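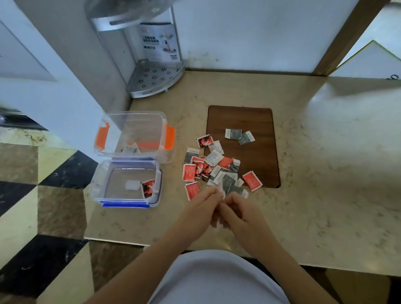
Sachets on the countertop, white one being opened.

Undodholm Residents' Association
Minutes of the February meeting, Nimley Room, 7:00 p.m.

Present: Maribeth Aquino (chair), Naveen Tripathi, Lovely Navarro, Omprakash Dubey (minutes)
Apologies: Gonzalo Goicoechea, who sent a two-page letter in place of himself

1. Minutes of the last meeting
Approved, after the word "shouted" was changed to "said" at Naveen's request.

2. Money
The account stands at $2,814. Lovely asked whether this included the $200 deposit from the hall booking. It did. She asked whether it should. Talk on this point was long and will not be repeated.

3. The hedge on Willems Street
The hedge now covers the stop sign on the north side. The city says it belongs to us. We say it belongs to the city. Gonzalo's letter says it belongs to the man at the corner house, who has been trimming it into a kind of wave and may feel the same way.
Action: Naveen to speak to the man at the corner house, politely.

4. Parking
Two complaints about the blue van, both from the same household. The van is legally parked. Maribeth will write back and say so, using more words than that.

5. Spring yard sale
Agreed to hold it again. Tables will be $3 each, same as last year. Lovely proposed that sellers take their unsold goods home with them this time - the exercise bike is still in the hall closet. Carried, with Omprakash abstaining, as it is his exercise bike.
Action: Omprakash to remove the exercise bike.

6. Drainage behind the Pelero building
No reply from the owners. A second letter will go out, firmer than the first, which Naveen felt had read like a birthday card.
Action: Maribeth to draft, Naveen to make it less friendly.

7. Any other business
Lovely asked for the meetings to be shorter. This was discussed until 9:10 p.m.

Next meeting: same room, same time. Bring a sweater - the heating request is still with the city.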